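Keeping Cords and Cables in Good Shape

If you open the bottom drawer in our kitchen you will find the cord for every small appliance we have owned in the last twenty years, including a waffle iron that went to my sister. I used to wrap each one as tightly as I could around the appliance it belonged to, because that is how my mother did it and her kitchen was always so tidy. Then the hand mixer quit on me in November with a bowl of egg whites half whipped (I finished them with a fork, and my arm let me know it the next day), and the man at the repair counter showed me the cord had broken inside, right where it goes into the handle.

So I have changed my ways, and I thought I would write down what I do now.

Let a cord cool off before you put it away. An iron or a toaster that has just been working hard has a warm, soft cord, and a warm cord takes whatever shape you give it and keeps it. I set mine on the counter and go do the dishes.

Make your loops big and loose, the size of a dinner plate if the drawer allows. When you get to the last bit near the appliance, leave it some slack so it never has to turn a sharp corner.

Pull the plug, never the cord! I know, I know, everybody's grandmother said it. I still catch my husband yanking the vacuum out of the wall from across the room.

For ties I like strips of old T-shirt, cut 2 fingers wide. They don't get sticky the way rubber bands do, and you can write on them with a laundry pen. My friend Frøydis Rustad uses bread bag clips and swears by them — she has 60 of them in a jar, all colors — but mine always end up under the stove.

To clean a grubby cord, unplug it at the wall, wring out a cloth in warm water with three drops of dish soap, and pinch the cord in the cloth as you draw it along. Go over it again with a dry towel. Don't use bleach or anything gritty. Old tape goo comes off with a little cooking oil on your thumb, and then you do the soap again to get rid of the oil.

A new cord that won't lie flat can be left stretched out on a table overnight, with nothing on top of it, and it will usually relax by breakfast.
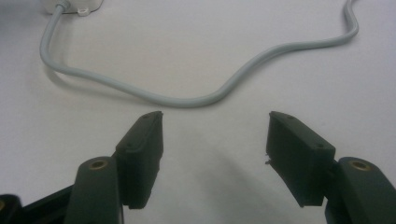
Page last changed: Thursday, April 17, 2025

Look over the spot where the cord goes into the appliance every so often. Many have a short collar there to take the strain. If you find a crack, a flat place or any bare wire, stop using the thing and have the cord replaced. Please don't just wind tape around it.

Next time I'll get to the drawer itself, and the shoebox dividers I made for it, which are holding up nicely except for the one the cat sat in.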